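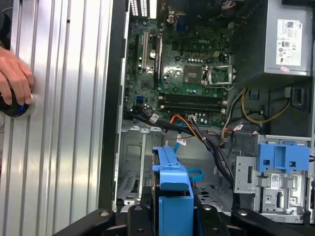
Marti Bench Arm for Computer Teardown and Refurbishing

From Plulside, for shops that take in used desktop computers and would like the people at the benches to go home with their wrists still feeling like their own.

If you've ever spent an afternoon taking desktop towers apart, you know the work is a mix of things that need a good pair of eyes and things that just need doing, over and over, the same way each time. Marti was built for the second kind. It's a single arm with a two-finger gripper and a small wrist camera, and it sits right on the bench across from the person who runs it. The two of them share one computer at a time. You steady the case and decide what comes next, and the arm reaches in for the brackets, caddies and loose parts it has been taught to handle.

We get asked a lot whether the arm can do a whole tower by itself, and we'd rather tell you before you order that it can't. Cables are the big reason. Open up an ordinary Dell desktop and there's a thick black bundle going one way, yellow, white and black power wires looping over from the power supply, a thin blue SATA cable hanging down through the middle, and labels on several of them that somebody will want to read. A person sorts that out with two fingers and hardly a thought. Marti is much happier with a blue plastic drive caddy that has a nice clear shape to take hold of, and that's where we suggest you start it.

What it changes at the bench

Our longest-running customer is Brulmont, a refurbishing shop where Veronika Bühler looks after the teardown room. She was kind enough to let us sit in for a good part of November (and to feed us, more than once), and a lot of what's on this page comes from those visits.

The first thing she told us was that the job had gotten slower before it got easier. For the first couple of weeks everybody stopped to watch the arm, and everybody had an opinion about it. After that, people began rearranging their own work. Checking motherboards used to be squeezed in at the end of a shift, when the light was bad and everyone was tired. Now the bench operator looks over the processor socket and the memory slots while the case is still open in front of them, and writes up the board then and there.

Rahel Eder, who had been on the benches longest, now teaches the arm new case models. She does it by hand guiding, which means taking hold of the arm and moving it through the reach you want, and she keeps a paper notebook of which caddies have stiff tabs. She also asked for a raise when the teaching was added to her job, and got it, and we'd encourage any shop putting in one of these to think about that part early. Teaching is skilled work, and it takes time away from the bench.

There are things people didn't like. The bench is less of a place to chat across, with an arm standing in the middle of it. One operator went back to a regular bench after a month and is still there, which suits everybody fine. Brulmont has kept half its benches without arms, partly for the odd cases and partly for the people who prefer them.

What comes with it

Marti arm with bench clamp
Two-finger gripper, matte black, with bolt holes for changing fingers
Wrist camera and cable
Foot pedal for pause and resume
Stop button on its own lead, so you can put it on whichever side you like
Padded case rest
Printed handbook and a set of teaching cards

Specifications

Arm and clamp weight: 33 kg
Saved case models: up to 1,000
Teaching visits included: 4
Trial period: 30 days from installation

Good to know before you order

Unplug every computer before it comes to the bench, and leave the inside of the power supply to a qualified person. The arm moves slowly when a hand is near the case, but long sleeves and lanyards still need to be tucked away. Please do your own risk assessment with the people who'll be using it in the room, and leave plenty of time for questions.

You'll want a bench that doesn't wobble. We've been to shops where the teaching went badly all morning and the trouble was one short table leg.

Service and spare parts

Installation and repairs are handled by our partner Trustatness, who keep gripper fingers, pedals and camera cables in stock. Call before noon and parts go out the same day. For prices, or to arrange a trial at your own bench with your own computers, send us a note with the case models you see most often, and tell us who'll be doing the teaching so we can set aside time with them.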